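제4장 발치 후 치유와 치조골의 변화

학습 목표

이 장을 공부한 뒤 학생은 발치와의 치유 과정을 시기별로 설명할 수 있어야 한다. 또한 치유를 늦추는 전신적 요인과 국소적 요인을 구분하고, 건성 발치와의 증상과 처치 원칙을 말할 수 있어야 한다. 치조골 보존술의 적응증은 이 장에서 개요만 다루고, 술식은 제6장에서 자세히 다룬다.

주요 용어

발치와, 혈병, 육아조직, 미성숙골, 속상골, 건성 발치와, 치조골 흡수, 치조제 보존술

4.1 들어가며

치아를 뽑는 일은 구강악안면외과에서 가장 자주 하는 술식이다. 빈도가 높다 보니 발치 자체에 대한 교육은 충분히 이루어지지만, 발치 후에 무슨 일이 일어나는지는 짧게 다루고 지나가는 경우가 많다. 환자가 진료실을 떠난 뒤 겪는 통증과 부종, 출혈에 대한 불안은 대부분 이 시기에 생긴다. 수년 뒤 보철이나 임플란트를 계획할 때 만나는 골 부족 문제도 같은 시기에서 출발한다.

치조골은 치아가 있기 때문에 유지되는 뼈이다. 치근과 치조골 사이의 치주인대는 저작력을 뼈에 전달하고 혈관을 통해 영양을 공급한다. 발치와 함께 이 구조가 사라지면 치조골은 기능적 자극을 잃고 서서히 형태가 변한다. 치유와 흡수는 따로 일어나는 두 사건처럼 가르치기 쉬우나 같은 부위에서 동시에 진행된다. 발치와 안쪽이 새 뼈로 채워지는 동안 바깥쪽 벽은 낮아지고 얇아진다.

4.2 치유의 단계

발치 직후 발치와는 혈액으로 채워지고, 곧 혈병이 형성된다. 혈병은 출혈을 멎게 하고, 세포가 이동할 수 있는 임시 지지체가 되며, 노출된 골면을 구강 내 환경으로부터 덮어 준다. 발치 후 거즈를 물고 있게 하는 것, 빨대를 쓰지 않게 하는 것, 세게 헹구지 않게 하는 것은 모두 이 혈병을 지키기 위한 지시이다.

첫 주 동안 혈병은 가장자리부터 육아조직으로 바뀐다. 모세혈관이 자라 들어오고 섬유모세포가 증식하며, 염증세포는 괴사 조직과 세균을 제거한다. 상피는 발치와 변연에서 중심을 향해 이동한다. 이 시기의 발치와는 육안으로 희거나 누렇게 보일 수 있다. 섬유소 막이 덮인 것으로 정상 소견이며, 환자가 고름으로 오해하고 전화하는 일이 흔하므로 미리 설명해 둔다.

이후 육아조직은 임시 결합조직으로 바뀌고, 발치와의 기저부와 측벽에서부터 미성숙골이 만들어진다. 골 형성은 아래에서 위로, 바깥에서 안으로 진행한다. 연조직이 다 닫힌 것처럼 보여도 그 아래의 뼈는 아직 성숙하지 않았다. 방사선 사진에서 치조백선의 윤곽이 여러 달 남아 있는 경우가 있는데, 다른 증상이 없다면 병적인 소견으로 판단하지 않는다.

골 개조는 가장 긴 단계이다. 미성숙골은 층판골과 골수로 대체되고 발치와 입구에는 피질골이 형성된다. 개인차가 크고 부위에 따라서도 다르다. 이 단계의 완료를 특정 날짜로 못 박아 설명하는 것은 피해야 한다.

4.3 치조제의 형태 변화

치조제는 높이보다 폭이 더 많이 줄어든다. 협측 골판은 설측이나 구개측보다 얇은 경우가 많고, 특히 상악 전치부에서는 치근을 덮은 뼈의 대부분이 치주인대에서 혈액을 공급받는 속상골로 이루어져 있다. 발치로 치주인대가 없어지면 속상골은 먼저 흡수된다. 그 결과 치조제의 정점은 구개측으로 이동하고, 협측에는 함몰이 생긴다.

흡수의 정도에 영향을 주는 요인으로는 발치 전 골의 상태, 발치 시 외상의 크기, 인접치의 유무, 발치한 치아의 수, 의치의 압박 등이 있다. 여러 개의 인접한 치아를 한꺼번에 뽑으면 중격골의 지지가 약해져 흡수가 더 넓게 일어난다. 협측 골판이 이미 소실된 치아라면 발치 전에 환자에게 그 사실을 알리고, 치조제 보존술의 필요성을 함께 논의한다.

외상을 줄이는 방법은 특별하지 않다. 치주인대를 충분히 절단하고, 기자는 협측 골판을 지렛대의 받침으로 삼지 않으며, 다근치는 필요하면 치근을 분리한다. 시간이 조금 더 걸리더라도 골을 남기는 편이 이후의 치료를 쉽게 한다.
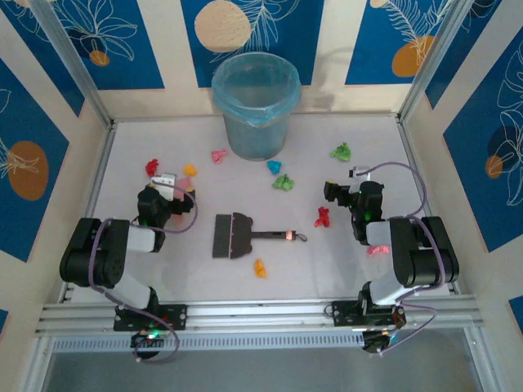
프라나브 헤라트는 이 절의 초고를 읽고, 학생들이 치근 분리를 발치에 실패했을 때 쓰는 마지막 수단으로 여기는 경향이 있다는 의견을 보내 왔다. 그는 만곡이 심하거나 벌어진 치근이라면 처음부터 분리를 계획에 넣도록 가르쳐야 하며, 골판이 부러진 뒤의 분리는 의미가 적다고 적었다. 저자들은 이 의견에 동의하며, 4.6의 증례에서 같은 원칙을 적용하였다.

4.4 치유를 방해하는 요인

전신적 요인으로는 조절되지 않는 당뇨, 면역 억제, 영양 결핍, 흡연, 두경부 방사선 치료 병력, 골흡수 억제제 투여가 중요하다. 당뇨 환자라고 해서 발치를 무조건 미루는 것은 옳지 않다. 혈당 조절 상태를 확인하고, 급성 감염이 있으면 감염원을 제거하는 쪽의 이득을 따져 본다. 골흡수 억제제를 투여받는 환자에서는 약제의 종류, 투여 경로와 기간, 투여 목적을 반드시 기록하고 처방의와 상의한다. 환자가 임의로 약을 끊도록 두어서는 안 된다.

국소적 요인으로는 잔존 치근과 이물, 급성 감염, 과도한 외상, 불충분한 세척, 봉합의 긴장이 있다. 육아종이 남은 발치와는 치유가 늦고 출혈이 오래간다. 소파는 필요한 만큼만 한다. 건강한 발치와 벽을 반복해서 긁으면 남아 있는 치주인대 조직까지 없어지고, 상악동이나 하치조신경이 가까운 부위에서는 새로운 손상을 만들 수 있다.

4.5 건성 발치와

건성 발치와는 혈병이 형성되지 않거나 일찍 소실되어 골면이 노출된 상태를 말한다. 통증은 대개 발치 당일에는 심하지 않다가 며칠 안에 다시 심해지며, 귀나 관자놀이 쪽으로 퍼지기도 한다. 발치와는 비어 있거나 회색의 잔사로 차 있고 악취가 난다. 발열이나 화농은 전형적인 소견이 아니므로, 이러한 증상이 있으면 감염을 따로 의심해야 한다.

위험 요인으로는 하악 제3대구치 발치, 흡연, 경구 피임약 복용, 어려운 발치, 과거의 건성 발치와 병력이 알려져 있다. 처치의 목적은 통증 조절이다. 미지근한 생리식염수로 부드럽게 세척하고, 필요하면 진정 성분이 든 드레싱을 넣는다. 새로운 출혈을 일으키려고 골면을 긁는 방법은 권하지 않는다. 드레싱을 넣은 환자는 다시 내원하도록 하여 제거하거나 교체한다. 넣은 사실과 재료를 기록하지 않으면 드레싱이 이물로 남을 수 있다.

4.6 증례로 생각하기

벨브리지 치과병원에 하악 우측 제1대구치의 통증으로 내원한 환자의 경과를 보자. 치관은 치은 높이까지 파괴되어 있었고 보존이 불가능하였다. 치근은 2개였으며 원심 치근의 만곡이 뚜렷하였다. 담당의 파르자나 파키르는 판막을 거상하지 않고 치근을 분리한 뒤 하나씩 제거하였다. 협측 골판은 보존되었고, 중격골의 날카로운 부분만 다듬었다.

환자는 발치 후 4일째에 다시 내원하였다. 통증이 심해졌고 입에서 냄새가 난다고 하였다. 체온은 정상이었고 림프절 종창은 없었다. 발치와 안에 혈병이 없고 골면이 드러나 있어 건성 발치와로 진단하였다. 문진에서 환자는 발치 다음 날부터 담배를 피웠다고 답하였다. 세척과 드레싱을 시행하였고, 3회째 내원에서 통증은 거의 사라졌다. 항생제는 처방하지 않았다.

이 증례에서 술자의 조작에는 큰 문제가 없었다. 그러나 의무기록에는 흡연 여부가 적혀 있지 않았고, 발치 후 주의 사항은 구두로만 전달되었다. 오트만 베나니는 같은 병원의 증례 검토에서 서면 안내문을 함께 줄 것을 제안하였고, 이후 서식이 바뀌었다. 서식의 내용은 부록에 실었다.

4.7 환자에게 설명할 내용

설명은 발치 전에 시작한다. 마취가 풀리기 전의 환자는 지시를 잘 기억하지 못하고, 거즈를 문 상태에서는 질문도 하기 어렵다. 거즈를 무는 시간, 약 복용법, 식사, 양치, 금연과 금주, 연락이 필요한 증상을 순서대로 알린다. 침에 피가 조금 섞이는 것과 입안에 피가 계속 고이는 것은 다르다는 점을 구체적으로 설명한다. 후자의 경우 새 거즈를 접어 발치 부위에 대고 단단히 물게 하며, 그래도 멎지 않으면 내원하게 한다.

결손부를 어떻게 수복할지도 이때 이야기한다. 환자가 당장 결정하지 못하더라도 시간이 지나면 치조제의 폭이 줄고 인접치가 기울 수 있다는 점은 알고 있어야 한다. 설명한 내용과 환자의 답은 진료 기록에 남긴다.

다음 절에서는 발치와의 치유를 조직학적 소견과 함께 다시 살펴본다. 제2장의 골 대사 부분을 먼저 복습하고 읽기 바란다.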